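Pinza de mano Lonar: reseña después de 3 meses de uso

Puntuación: 3 de 5

Compré dos unidades de la Lonar en Korkdale, a 792 euros cada una, para grabar demostraciones que después usa nuestro brazo. El español no es mi lengua materna, así que pido paciencia con algunas expresiones. Escribo principalmente por el fallo del gatillo, que en las otras reseñas no encontré mencionado.

Lo bueno

El cuerpo es cómodo y el agarre con aletas de goma se adapta bien a piezas irregulares. El montaje lo hizo mi compañera Nayeli Chávez en una mañana, sin llamar al soporte. La calibración es clara y el manual está bien traducido.

El fallo

En la sesión 38 una de las pinzas dejó de volver a su posición abierta. El gatillo quedaba a medio camino, pero el programa seguía registrando "abierta". No salió ningún aviso. Grabamos 50 demostraciones con este dato falso y el brazo, al repetirlas, cerró los dedos antes de tiempo y empujó un panel fuera de la mesa. Por suerte Yeison Tamayo estaba cerca de la parada de emergencia – nadie se hizo daño, el panel sí se rompió en una esquina.

Abrimos la carcasa y el muelle de retorno estaba salido de su alojamiento. Korkdale cambió la pieza en garantía, aunque tardó tres semanas. Sobre el aviso que falta en el programa respondieron solamente que "lo estudian".

Ahora repetimos la prueba de apertura antes de cada serie, con las dos pinzas y el marcador puesto.

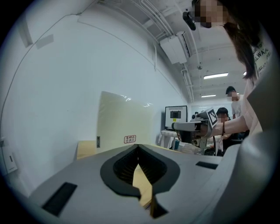 ¿La recomiendo?

Para un laboratorio con personas atentas, sí. Para dejarla en manos de principiantes, no todavía. Si la compran, comparen siempre la apertura real con el valor de la pantalla – es un minuto de trabajo. Cambiaré la puntuación si corrigen el programa.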